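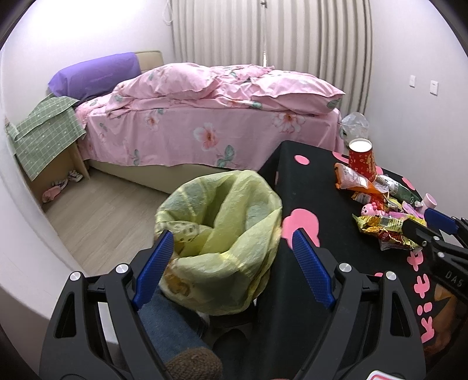
The bin in the bedroom

For many years I had one bin in my home, and it stood in the kitchen. Everything from the bedroom had to travel there: tissues, threads, the paper from a candy. Of course it did not travel. It stayed on the table next to the bed until the end of the week, and then I carried it all in two hands and lost half of it in the corridor.

When I moved to the Riltesum quarter, the room was small and the kitchen was shared, 85 steps away and back. So I bought a bin only for myself. I want to write here what I have learned about such a small thing, because magazines write very much about beds and lamps and very little about bins.

**The place**

A bin must stand where the hand already is. In my first month I hid it behind the door, where it looked tidy, and I did not use it. Now it stands beside the table, at the side where I sit. If you eat sweets in the evening, the wrappers make a pile on the tablecloth very quickly, and a bin at the table's edge is the only cure I know.

A round bin is kind to the knees in a narrow room. A square one uses the corner better. I prefer round.

**The bag**

Many people put no bag in a bedroom bin. I did the same until somebody's tea went into it. With a thin bag, fold the top outward over the rim, with a wide edge, so that it does not slip inside when something heavier falls. A little air always stays under the plastic. Press it out with the flat hand before you fold.

A translucent bag has one good side: if your bin has a cartoon or other cheerful print, it still shows a little through the plastic. The yellow-green ones change the colors, but I have become used to it. I buy mine at Bošković, the household shop on Plakuvcombe Street, where a roll lasts me from November to spring.

**The emptying**

I empty it every 4 days, also when it is not full. Apple cores and tea bags I still take to the kitchen, even with the 85 steps. In a room where you sleep, you notice them at two in the morning.

**The cloth**

One warning for those who love long tablecloths. A cloth that hangs down beside the bin looks soft and pretty, and a dark one forgives many crumbs. But its edge likes to go into the bin together with the wrappers. Leave a hand's width between them, or pin the corner up from below.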